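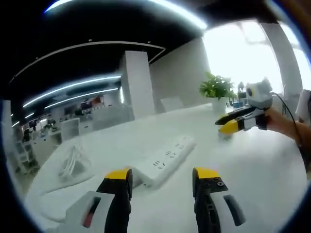 Flirnholm, November

NOTICE TO RESIDENTS CONCERNING THE EVENING SUPPLY

The Office of Supply at Flirnholm wishes to inform all households on the Penner side that the evening current will be withdrawn at 7 p.m. and restored when the tide has left the causeway. Residents are asked to finish their cooking before that hour and to bring in any washing.

The Office has received 57 letters on the subject of the voices. It has read them all. The voices are heard on the line only after the current has been withdrawn, and the Office does not consider them a fault in the equipment. Residents who recognize a voice may answer it. They are requested to keep to everyday matters, such as the weather or the price of coal, and not to ask where the speaker is.

Households that were moved from Jiscombe before the flooding of the valley will find that their old numbers still ring. The exchange at Jiscombe has been under 79 feet of water since the dam was closed. The Office has sent no bills for these calls and does not intend to.
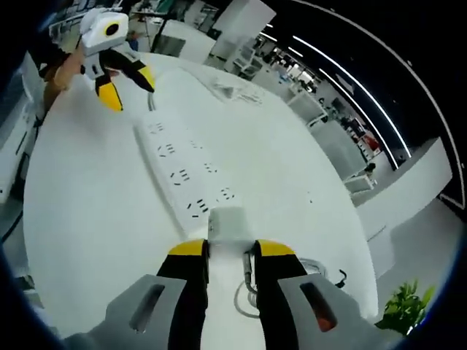 A white power strip on a white table.

A resident of Warer Street has asked whether her mother may be permitted to speak past the restoring of the current. The Office regrets that it has no means of arranging this. It held the switch open for 3 minutes on Saturday, at the resident's request, and the bakery lost its first batch of bread. The bakery has asked that its complaint be withdrawn.

Residents have further asked whether the Office itself receives calls. The night desk has one telephone, which was brought up from Jiscombe with the filing cabinets. It rings most evenings. The clerk on duty writes down what is said and places the sheet in the tray marked for the morning, where any member of the public may read it during opening hours. Last week's sheets concern a gate that needs mending and a dog that should be let in.

The gate has been mended. Households on the Penner side are asked to look out for the dog, and to leave a back door unlocked between the withdrawal of the current and the turn of the tide.

By order of the Office of Supply, Flirnholm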